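Notas para la charla. Celtow, 26 de abril de 2022

Diapositiva 4. Saludar otra vez a los que entran tarde. Decir despacio: la norma interna tiene 41 puntos, hoy hablo solamente de dos. El primero es la revisión de la pinza antes de cada turno: tornillos, articulaciones, caras de contacto. Cinco minutos, con firma.

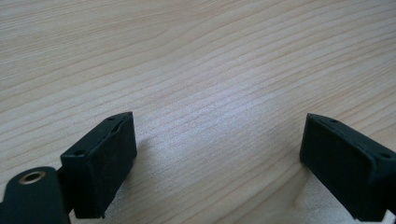
El segundo punto es la superficie de trabajo. Debe quedar despejada antes de grabar la primera toma, y los reflejos se anotan en la hoja. En Sikdale revisamos 1180 hojas y en muchas faltaba esta nota. No decir nombres de operadores.

Pausa. Preguntar quién usa ya la hoja nueva. Después pasa la palabra a Christos Kokkinos, él explica la parte de octubre.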